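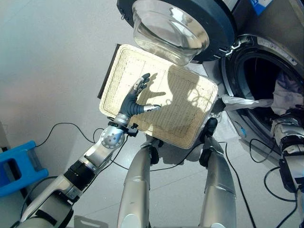 I will defend the flat woven tray against the laundry basket any day! A basket is deep, so everything sinks, and the one sock you want is under 14 towels. A tray with a low rim keeps the wash in a single layer — you see it all, you grab it, you fold it. Mine is pale beige and sits by the front-loader, and I love it more than is reasonable for something I bought to serve breakfast on.

My neighbor Ama Baidoo says it holds too little. Well, yes! Small loads, done often, folded right away (she has a mountain on her couch as we speak). Get one with rounded corners if you can, so your sweaters don't snag. I'm buying a second one in April.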